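Skeltness Workshop Bulletin
Last updated: March
March. By Estard

Members of the Skeltness shared workshop have spent the winter building a two-armed serving counter, a project the group has named Skevach. The builder leading the work agreed to discuss its progress on the condition that the article concern the counter and leave personal details aside.

The project began with a modest aim. "We wanted a machine that could put together a snack order from ordinary packages," the builder said. "Everything on the table comes from a grocery store. We did not want blocks or test cubes."
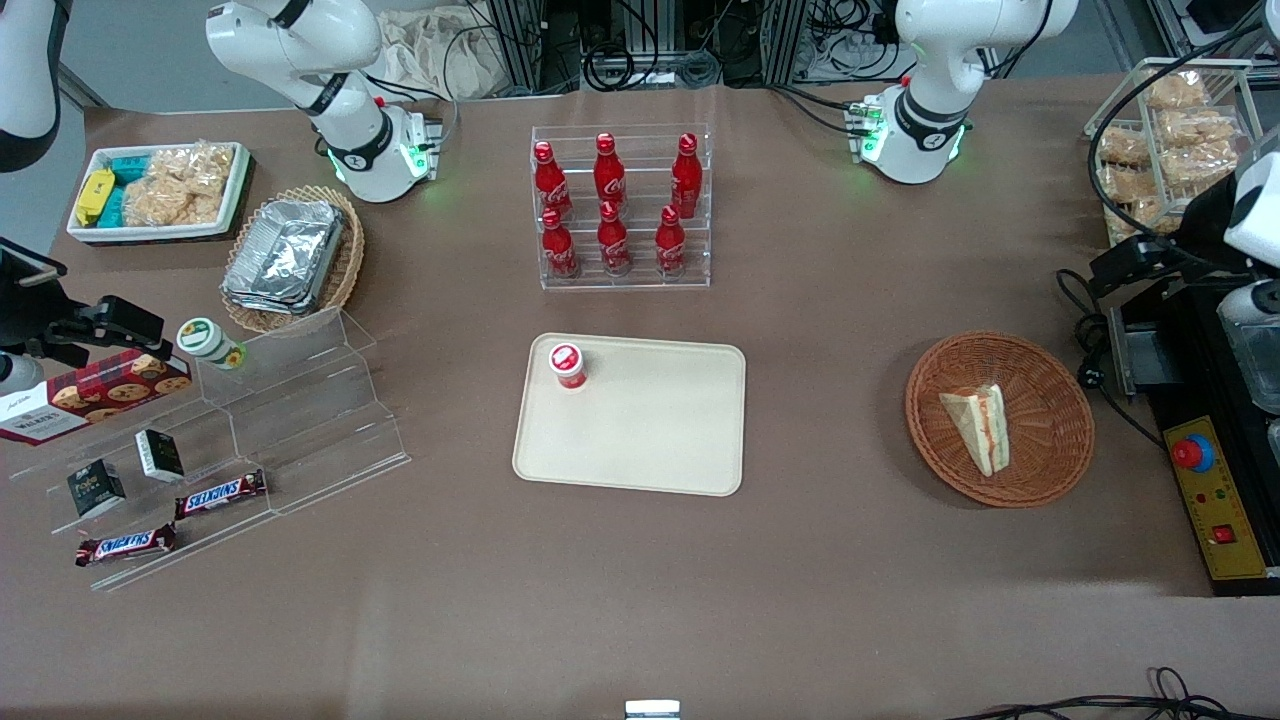

Estard

The two arms are mounted along the far edge of the work table, with the stock laid out between them. Cola bottles stand in a tiered rack, and puffed snacks and candy have places of their own. The serving tray occupies the center, within the reach of both arms.

According to the builder, the layout required more effort than the wiring. "We changed it 48 times on paper and then began moving things by hand," the builder said. "A bottle rack that suits one arm is in the way of the other. The sandwich basket was the last item to find a home."

The workshop approved a budget of $2,935 for the project, of which $900 was set aside for racks, trays, baskets and replacement finger plates. The builder described the second figure as the more useful of the two. "People ask about the arms. Most of our meetings concern shelving."

Clear plastic has been a particular difficulty. The software, written by members under the name Teoh, must find the edges of a stand through which the tabletop remains visible. "It sees the table and the shelf together," the builder said. "A person does not think about that. We had to." 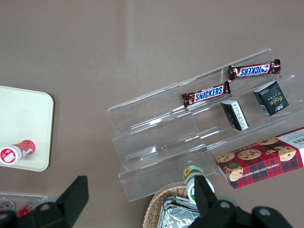 Vol. 3

Small packages present a separate problem. The candy bars lie at a slant on their steps, and the jar with the sunflower lid leaves little room for a finger on either side. "With the jar, you come in straight or you do not come in," the builder said. "I would accept a slow approach every time."

Members have asked whether the counter will be ready for the workshop's open evening in May. The builder would commit only to a short menu of one drink and one packaged snack, with a member standing by at the emergency stop. Sandwiches will be left for a later stage.

"Bread gives when you hold it," the builder said. "We have a new set of finger pads to try, and after that we will look at the wicker basket again."

Work sessions begin at 7 p.m. in the rear bay. Members wishing to assist with the shelving are asked to sign the sheet at the front desk.

Related items
Rear bay: revised hours for April
Finger pads: notes on cutting and gluing
Tool library adds clamps and hand saws
Open evening: call for project tables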